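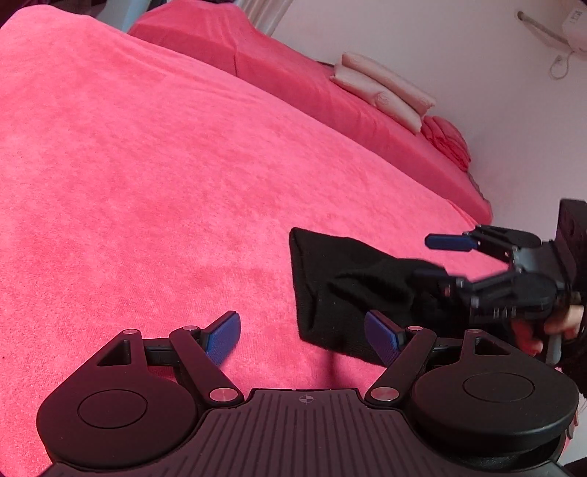 How many examples does a robot need before it can fold a hat?
More than we planned for. We started with a goal of 200 recordings and ended the term with 309, and the model was still improving when we stopped.

Our project is called Grusham. We wanted to teach a two-armed robot to handle small, soft clothing by showing it how people do it with the same kind of fingers it has. Soft things are so much fun to work on — they never land the same way twice!
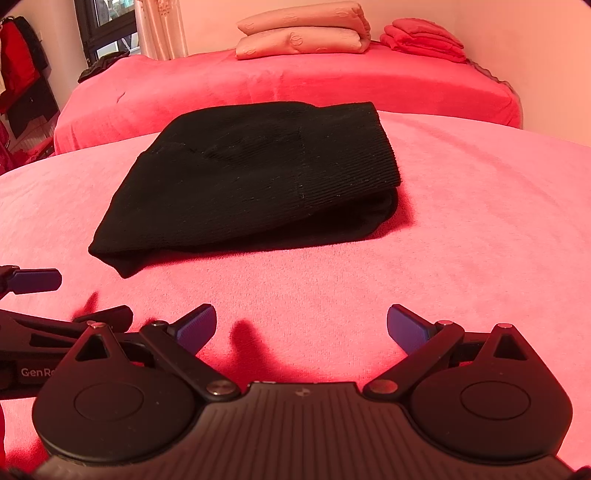
Department of Computer Engineering, Kinard College
Student Projects: Team Grusham
Mariama Quartey and Capucine Charpentier
Feb 3, 2018

Each recording is one full fold, with a gripper in each hand. Mariama did most of the folding and Capucine checked the files, then we swapped, and the swap taught us a lot. Our habits are really different. Mariama turns the cloth before she folds it and Capucine reaches across it.

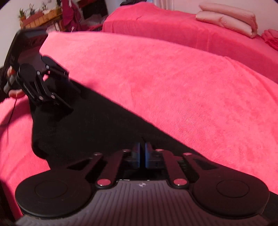
We kept both styles in the training set. With only one person's recordings (156 of them), the model copied that person's reach and got stuck whenever the cloth started out at another angle.

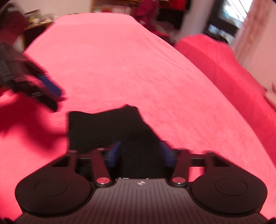

Lighting and color gave us our best surprise. We had expected dark cloth to be hard for the model, and on a gray table it was. Black fabric against a pink bedspread is a different story, with an outline you can find even when the cloth is bunched up between the blue finger pads. Our cloth detector loved it — we want a lot more bedding next time.

Still to do before June: sleeves, and anything with a zipper.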